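About Vidbridge

Vidbridge tests whether machines can do ordinary chores. We are a test lab in Nirkcombe with a staff of 14. Manufacturers and buyers send us arms, grippers and control software, and we run them against a fixed set of household and shop-floor tasks. We do not build or sell robots.

What we test

The current task set is called Plamora. It has 8 task families: hanging, stacking, wiping, folding, sorting, pouring, fastening and bin picking. Each family uses items that can be bought in any housewares or hardware store, so a client can set up the same task at its own site. A full evaluation is 1000 attempts per family. Start positions are drawn at random from a published list, and operators may not touch the items during an attempt.

Hanging is the family clients ask about most. It looks easy on paper. The handle opening is small, polished steel is hard for depth cameras to read, and a mug that is released too early will swing or fall.
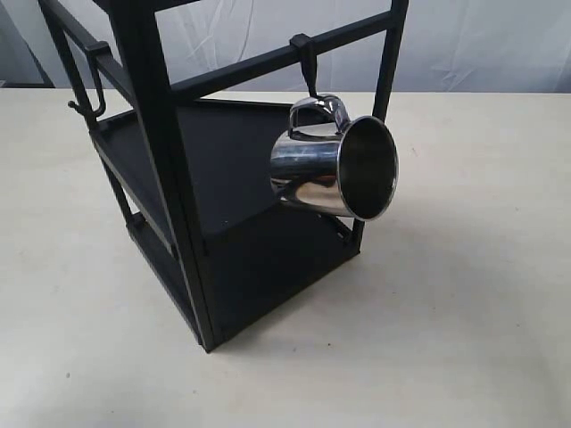 Plamora hanging task: steel mug on a rail hook, two-shelf rack.

An attempt in this family is scored as a pass when the mug hangs by its handle, the gripper has let go, and the rack has not shifted on the table. Partial credit is not given. Time is recorded but does not change the score.

Where things stand

Bin picking of rigid parts is close to usable on a shop floor, with a person nearby to clear jams. Stacking is close behind. Hanging works with known items and fixed racks, and drops off quickly when either one is changed. Folding is not ready. No system we have tested could be left alone in a kitchen for a day.

Reports

The archive holds 3420 logged hanging attempts, including failures. Clients receive the complete log for their own system. Dreßler supplies our force sensors and has no access to client results.

Test slots for the next round open in April. Requests should list payload, reach, gripper type and power supply.

Page last revised 5 December 2018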